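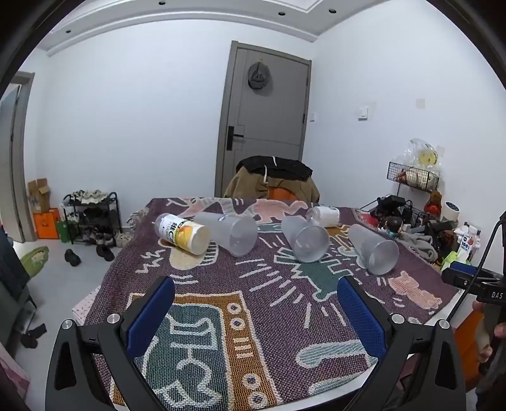 Containers on their sides on a purple woven cloth.

Home | Data | Notes | Contact

Plinmont Hive Scale Records
Reading time: 3 minutes

Print this page | E-mail this page

# Plinmont Hive Scale Records

Weight and temperature readings from honey bee colonies kept at two apiaries, Dikar and Serrano. The files are meant for beekeepers who want to compare their own scale readings with a full set, and for anyone teaching a class on nectar flow.

## What is in the data

There are 3,744 rows in `readings.csv`. Each row is one reading from one hive. Seven hives were on scales, and each keeps the same ID throughout, even if the colony was requeened.

Columns:

- `apiary`: `dikar` or `serrano`
- `hive_id`: letter and number, painted on the stand
- `read_time`: local time, 24-hour clock
- `weight_kg`: everything on the scale, including stand, boxes, lid and strap
- `temp_out_c`: air temperature in the shade of the stand
- `temp_brood_c`: probe between the center frames of the bottom box
- `event`: blank, or one of the codes below

## Event codes

- `SUP`: super added
- `HARV`: super taken off
- `FEED`: syrup or fondant given
- `INSP`: inspection, lid off
- `SWARM`: swarm seen leaving or found nearby
- `MITE`: mite treatment put in or taken out

A sudden jump in weight with no event code is usually a brick put back on the lid, or snow. We have left these in. A drop with no code is harder to explain. Some may be swarms that left while the apiary was empty, but we only used `SWARM` when somebody saw the bees.

## How the readings were taken

The scales are platform type, one under each stand, wired to a Drivham logger. The loggers were set to 6 a.m. and 9 p.m., when most foragers are home. Midday readings were dropped from the set. They move around too much with bees in the air to be of use for day-to-day comparison.

Scales were checked with a known weight every Tuesday during the season and left alone in winter. No correction has been applied to the winter rows.

## Known problems

- The Serrano loggers stayed on standard time in spring. Times in the file have been fixed, but the raw files have not.
- Brood probes get covered in propolis and respond slowly after that. Treat quick changes in `temp_brood_c` with care.
- Hive D2 leaned after heavy rain in August. Its weights read low until the stand was leveled, and there is no flag for this.
- Blank cells mean no reading. Zero is never used for a missing value.

## Using the files

Start with `readings.csv`. The `raw` folder holds the logger output as it came off the card, with the original column names. To get net daily gain, subtract one evening reading from the next for the same hive, and skip any pair with an event between them.

These are small apiaries with mixed local stock. Please don't use the weights to judge whether a colony elsewhere has enough stores for winter — lift the hive and look.

## License

Free to copy and reuse with credit to Plinmont Hive Scale Records. If you find a bad row, send the hive ID and read time through the contact page.

Print this page | E-mail this page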